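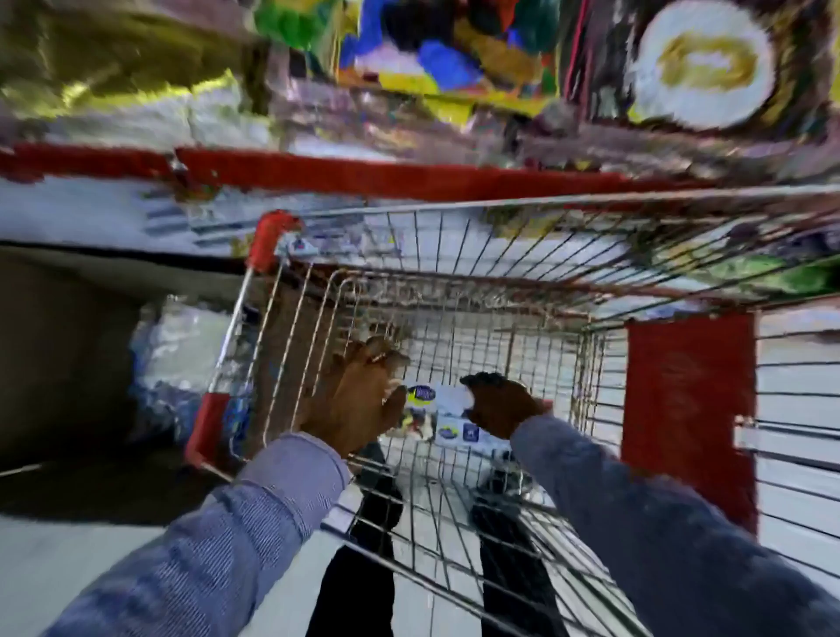

Figure 4. Head camera view of the cart in the aisle, both hands on the wire, basket empty.

4.2 What the store recordings can and cannot support

The student team at Edavine set out to teach a mobile robot, the Clarero, to handle a shopping cart: take hold of it, push it down an aisle, and put boxed goods into the basket. The plan was drawn up in September and leaned heavily on video recorded from the head of a person doing those same things. We supervised the project and marked it. We also began with doubts about the plan, and most of them are still with us.

The first doubt concerns grip. In Figure 4 the left hand is on the wire grid near the front-left of the child-seat panel, fingers curled over the top, and the right hand holds a wire a little farther forward. Neither the students' written task description nor their labelling guide allowed for this. The guide had one label for holding the cart, "hands on handle", and the labellers used it for every clip in which a hand touched any part of the cart. Huerta raised the matter at the midpoint review and was told the difference would wash out in training. We saw no evidence that it did. A policy trained on those labels has been told that a thin wire and a handle are the same target, and the Clarero's two-finger hand does not treat them alike.

The second doubt concerns the wire itself. The basket is a dense grid, and behind it there are always other things to see: floor, shelves, the wearer's own trouser legs. The depth estimates the team relied on came from the Flumasent package with its default settings. Of the 81 clips kept after cleaning, 50 gave depth maps in which part of the basket floor was missing or was placed at the level of the store floor. The students reported this fairly, in a table near the back of their report, but their main text calls depth quality "acceptable for placing". It may be acceptable for a large box and a generous drop height. We would not extend the claim further than that.

Lighting and shelf clutter worried us less than we expected. The shelves in these recordings are full of bright packaging, with a long red strip along the shelf edge, and parts of the cart are red as well. Kaneko had predicted that a colour-based cart detector would confuse the two. It did so at first, and the team dropped it in favour of an outline-based method taken from the De Haan course notes. This was a sensible change, made early and properly written up. It is the part of the project we would most readily recommend to another class.

4.3 Handling stacked boxes

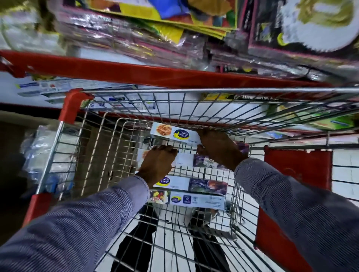

Figure 5. Two hands on the stacked boxes in the basket. Printed faces carry the "Healthy Wrapp" logo.

The placing task was meant to be the easy half. Long flat boxes are about as friendly as retail goods get, and the team chose them for that reason. Figure 5 shows why the recordings are harder to use than the choice of object suggests. The right hand has hold of the right end of the top box, with the thumb against its front face, while the left hand is curled over the edge of a box lower in the stack. A single still does not tell us whether the boxes are being put down, picked up or straightened. The labelling guide required one of "place" or "remove" for every contact, so somebody had to guess, and when two labellers worked on the same clip they often guessed differently.

We asked for agreement scores and were given them only for the easiest clips. A score on the full set would have been more useful, even a poor one.

There is also the matter of overlap. The boxes lie loosely on top of one another and at a slight angle to the basket, and a hand covers part of what the detector needs to see. The repeated round logo made things worse, as the feature matcher tended to join the logo on one box to the same logo on another. After 600 training steps the model could point to the top box. It could not say where that box ended and the next one began, and further training changed little.

The robot trials, held on 31st March, used a bench and a cart with no shelving behind it. The Clarero placed single boxes into the basket without trouble — a result we accept — but it was never asked to add one to a loose stack. Calling this "transfer from human video", as the student report does, seems to us too strong. A scripted arm motion might have done as well, and no scripted baseline was run. We have asked next year's group to run one before recording any new video, and to split the grip label into handle, rim and wire.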